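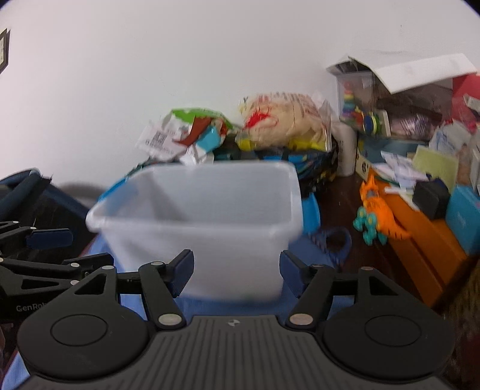 translucent white tub

ok thread on moving our message queue off Nepia. short version: worth it, wouldnt do it in September again

we push over 2000 events a second out of the Furport warehouse. Old setup was nightly batch plus a pile of scripts. 65 of them. Some had no owner left

Fovitgate takes the stream direct now. lag went from 37 minutes to 2. dashboards finally match what the floor sees

biggest pain = schemas. Herkarthorpe site sends timestamps as local time, no offset. broke every join downstream. fix at the source if you can, we couldnt, so theres a converter in the middle now and I hate it
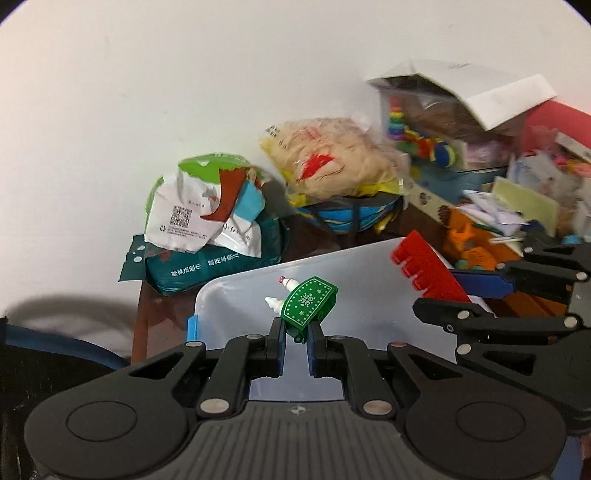

Partitioning, people keep asking. We keyed by order ID at first, bad idea, one huge customer order and a single consumer is drowning. Key by line item instead. Think of one small green toy piece over a plastic tray, you want to move the piece, not the whole pile of stuff behind it. Same thing with retries, resend the one record and leave teh batch alone

next up: retention settings. storage bill came in and, yeah. more tmrw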